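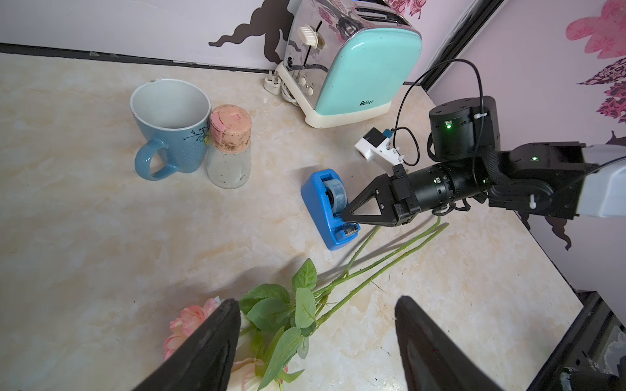

Toaster and blue mug on the worktop.

Tuesday, bench notes

Started late, compressor wouldn't hold pressure. Drain valve not shut. Shut it. Fine.

Demo fleet back from Sekatberg, all the Judens plus the odds and ends. Bases are what you'd expect from that car park. Sorted into three piles - wax only, edges and wax, proper work. Third pile biggest as usual.

Juden 84, the 15 m radius one, long pair, ticket 1466. Customer wants to buy this pair out of the demo fleet, so it gets done first and it gets done properly. Skied it the last morning up there, felt hooky at the tip and dead underfoot, and I blamed the ski. Put the true bar on it just now and the base is railed from the shovel to well past the contact point, both skis, left worse. Light under the bar in the middle you could post a letter through. So not the ski. Whoever did them mid season went round with a file and never touched the plastic.

Side edge checked with marker and the 2 degree guide. Marker came off clean on the top half of the edge only, left a line along the bottom. So somebody has had a steeper guide on it at some point, or freehanded it. Resetting to 2 all round, same as the rest of the fleet, and writing it on the ticket this time.

Done so far on 1466:
- bindings masked, brakes back with the thick bands (thin ones keep snapping, bin them)
- hot scrape twice, first came off grey, second nearly clean
- belt, light pressure, short passes with a check in between. Left ski took a lot more than the right to come flat
- core shot by the left heel cut out and patched. Small one, not near the edge, glad of that
- sidewall pulled back before the side file. Planer blade dull, chattered a bit under the toe piece. Turned the blade round, much better

Still to do: stone, base bevel, side edge, polish, wax. Don't do the stone before the patch has had the night. Did that with the Kollness pair and the patch sank, you could feel it with a fingernail.

Stone itself. Dressed it first thing and it's still cutting a faint stripe down one side. Thought it was the diamond, swapped the diamond, same stripe. Coolant nozzle is pointing off to the left, so probably that, dry patch on the other side. Bent it back. Run an old rental over it before any customer's ski goes near. Write down the result here please whoever does it:

(result)

Kollness bindings, demo track version. Two sets with the heel track gritty. Blew them out, wiped, regreased. One slides fine now. The other still catches at the same place going back, feels like a burr on the rail. Pulled that set and tagged it red, not going out again til it's been looked at. Forward pressure indicator on it reads right but I don't trust it if the heel isn't sitting where it says.

Release check on the buy-out pair not done. Needs the customer's own boot, not one of ours. Ask them to bring both boots, last time we got one.

Wax. Trying the Ahmadpour block on half the storage pile, the usual stuff on the other half. Ahmadpour melts lower, iron was smoking at our normal setting so turned it well down. Goes on nicely, smells of candles. Scrapes softer too, comes off in long curls and gets everywhere, the floor's like a rink. Brushing I can't say yet, leave them unscraped over summer anyway. Blue tape on tails = Ahmadpour. No tape = usual. Please do NOT take the tape off.

Delam on the short Juden. Tail, topsheet lifted around the protector, looks like someone's been dropping it on its tails all winter. Opened it up with a palette knife, dried it with the heat gun on low, epoxy in, clamped between the two maple blocks with baking paper. Squeeze-out all the way round so it's got in. Leave clamped, don't be tempted. Clamp it a bit less than you think, last one came out with a flat spot in the tail.

Price on the buy-out. Tag still says the early season demo price which is daft for a ski with a core shot and a fair bit of edge gone. Measured what's left of the edge and there's plenty, couple of good winters of normal tuning. But new ones will be in the shop before they get a full season on it. I'd knock it down and throw in the tune. Same ski as next year's as far as I can tell anyway, new topsheet, same mould. If they ask, I'd tell them to buy the used pair and spend the difference on boots.

Ordering: base cleaner, thick brake bands, p-tex strip in black (clear is fine, loads), planer blades, fibretex, one good gummy stone as the last one's gone walkabout again. Marker pens, all dead.

Vice jaw on the far bench slipping again, rubber's had it. Used inner tube for now.

Next: turn the stone on, old rental, check for stripe, then 1466. Edges after. Then the middle pile if theres time, there won't be

Extractor filter not changed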